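Search this forum
Friday, posted by Trullov

Soap on a desk - am I the problem?

I keep a bar of what the shop calls hand soap next to my work table, the sink being down a corridor and 165 steps away. My old dish turned the bar to porridge. The new one is white with a green tray inside and I'm fonder of it than is decent. Question is whether it wants a lid.

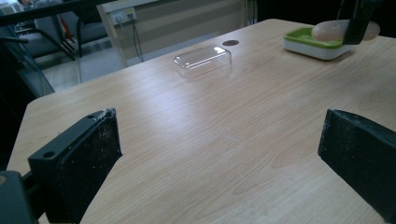
Dish at the back, spare clear lid, small round hole

The lid came off a food tub. It's shallow, so I doubt it clears anything taller than a biscuit.

Mustitz wrote:
No lid. Soap needs air. You'd be building it a small sauna.

Gitel wrote:
Disagree. Mine sat open on a desk for 5 weeks and came up furry with dust. Lid on overnight, off by day.

Mustitz wrote:
You'd get up in the morning to let the soap out?

Gitel wrote:
I have done worse for a sourdough.

Lai wrote:
More worried about that hole in the table. Anything runny goes straight down it on to whatever's plugged in. Move the dish to the far end and use the lid for paper clips.

Trullov wrote:
Paper clips it is. The dish stays put - I like it there.

Lai wrote:
Then put a cloth under it, at least.

Mustitz wrote:
Or walk to the sink.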